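Two grippers, one cabinet, and a lot of opinions about finger pads

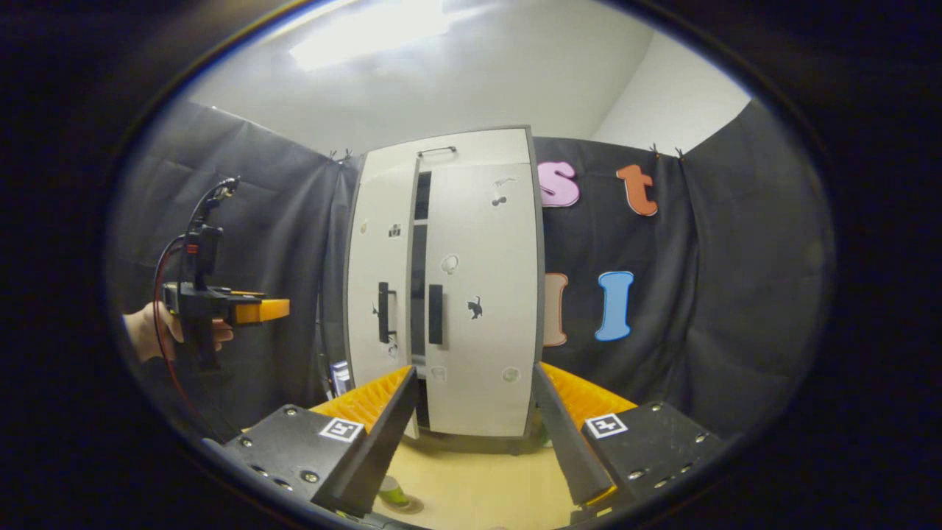 The cabinet from between the fingers, with the other gripper coming in on the left.

I have been looking forward to writing this one for weeks. If you've read the earlier posts you know I've been trying out hand-held grippers, the kind you squeeze yourself while a wide camera on top records everything the fingers do. I now have two sets I like enough to compare properly. One is built around the Jilter fingers and the other around the Skolum ones, and both ride on the same handle, which makes swapping easy and arguments short.

The test is doors. I picked the white two-door cabinet because it has upright black handles close together in the middle, one per door, and that turns out to be a mean little problem. Come in too wide and your outside finger bumps the neighbor. Come in too narrow and you push the door shut harder. I've opened drawers, picked up cups, folded dish towels, all of it, and doors still taught me more in one evening than any of those.

I did 191 door pulls in total, split over 4 evenings, swapping finger sets halfway through each one so I wasn't always tired for the same set. Yes, my forearm noticed.

Jilter first. The fingers are stiff, and I love that. When I squeeze, the tips move the amount I expect and they stay lined up. On a vertical handle I could feel the moment both sides touched, and after the first evening I stopped looking at the tips at all. The downside is that stiff fingers forgive nothing. If I came in crooked, one side landed early and the whole tool twisted in my hand. I had to back off and try again far more often than I'd like to admit, mostly when I was reaching for the left door with my right hand.

The Skolum set bends. There's a bit of give all the way down and it wraps itself around a handle even when your wrist is off. For the first hour I was ready to call it the winner and go to bed. Then I tried pulling fast, and the give that was so friendly on the way in became a wobble on the way out. The door opens, the fingers stretch, and for a moment you're holding a spring with a door on the end of it. Slow pulls are lovely. Fast ones need practice.

Pads matter more than I thought they would! I'd been treating ridged pads as a detail, something you glue on and forget. Then I ran a short batch with a smooth pair I had cut myself, and the difference was huge. Smooth pads slid down the handle on about every third pull. With ridges going across the direction of the pull I hardly ever lost it. I want to try a finer ridge next, and a softer one, and maybe a mix (coarse at the tip, fine further back).

On to the camera, where I changed my mind completely. I started out wanting a normal lens because wide ones make everything look like a soup spoon. Straight edges bow out and the corners go dark. But with the normal lens I lost the fingers from view whenever I opened them all the way, and then the recording is missing the one thing I care about. The wide one keeps both fingers, the whole door and a good chunk of the room in view all the time. You can straighten the picture later in software. You can't bring back a finger that left it.

The printed square markers are how the software knows how far apart the fingers are. I have one on each side, on the mounting blocks, and my only real tip is to print them matte. My first ones were on glossy paper and the ceiling light washed them out at certain wrist angles. I spent an entire evening blaming the Prothero tracking script before I tilted the tool a little and watched the reading come back. Sorry, Prothero. You were fine.

Lighting and backdrop, quickly. I work with dark curtains clipped up behind the cabinet and I'm a big fan. White furniture stands out nicely against them. The stickers on the doors help too, I think. Plain white panels gave the tracking very little to hold on to, and it drifted when I got close.

Exposure I keep locked. I tried auto and it pumped up and down every time the white door swung toward the lens. I settled on a gain of 140 in the Hidbridge recorder and haven't touched it for a week, except once by accident.

So which set stays on the handle? For now, Jilter, with the coarse pads — and the Skolum set goes on when I'm doing anything with an odd shape or a thin lip. If somebody made a finger that was stiff in the pull direction and soft in the other one, I'd order it tonight. I've got a sketch of one taped over my desk and I may just try printing it.

Next up is the bar handle near the top of the cabinet, which needs the whole wrist turned sideways. I've had one go at it so far and dropped the tool on my foot.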